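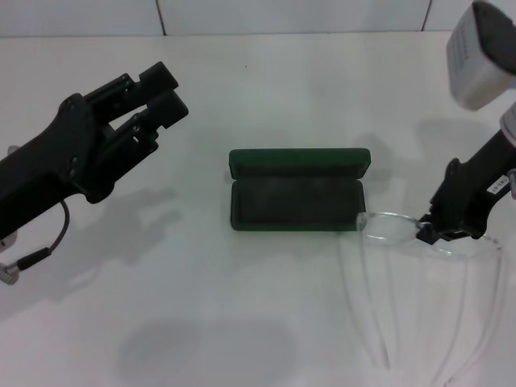
Rigid Eyeglasses Cases: Fit, Closing and Storage
Project report, product design course, second year
Author: Josefien Bosman

1. Purpose

The project looked at the hard hinged case used for storing eyeglasses. The question was whether a student can choose a case that fits a given pair of glasses from outside measurements alone. Stores usually list only the outside length, and a case with a thick lining can be too short inside for the glasses it is sold with.

2. Materials

Three cases were used. They are called Darska, Rivska and Naidu in this report, after the names on our sample list. All three are hinged along one long side. One pair of glasses with clear rims and clear temples was used for the fit test. Clear rims are hard to see on a white table, so edges were found by touch before each measurement.

Other equipment: a steel ruler, a caliper, a kitchen scale, and a white tabletop wiped clean before each session.

3. Method

Each case was opened and set down with the hinge at the back. The inside length was measured at the floor of the base, with the caliper touching the lining but not pressing into it. The glasses were then folded, left temple first, and placed in the base with the lenses facing up. The lid was closed by hand. A trial was marked as a pass if the lid closed fully with no push beyond the normal spring of the hinge.

In total, 394 trials were recorded. Of these, 121 were done with the Darska case and 117 with the Rivska. The rest were done with the Naidu. The numbers are uneven because the Naidu case arrived first and was also used to practice the method. Practice trials were kept in the total if the record sheet was complete.

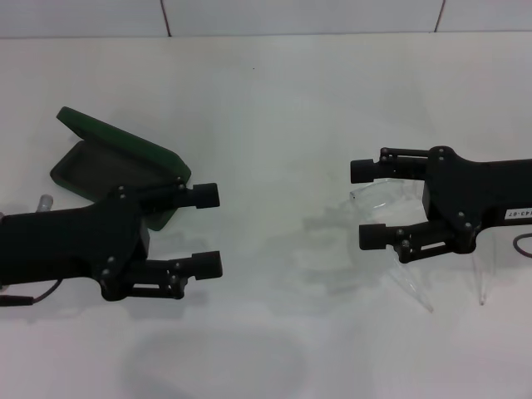 Figure 2. Green case open on the table, lid tilted back.

4. Results

The Darska and Naidu cases passed in every trial. The Rivska case failed in 7 trials. In each failure the glasses had been set down with the temples toward the hinge, and the end of one temple sat on the rim of the base. Turning the glasses over and placing them again fixed the problem.

Outside length did not predict inside length well. The Rivska has the longest shell of the three and the shortest floor, as its end walls slope inward. Depth was a better guide to whether the lid would close.

5. Sources of error

Only one pair of glasses was tested. A wider frame, or one with thick temples, could give a different order. The lining of the Naidu case became flatter during February, and its early and late depth readings should not be averaged. The scale readings were dropped from the results because the scale was not zeroed between cases.

6. Further work

A fourth case, the Kustano, was ordered but came too late for testing. It should be measured with the same sheet. The sheet needs one more column, for the direction of the temples.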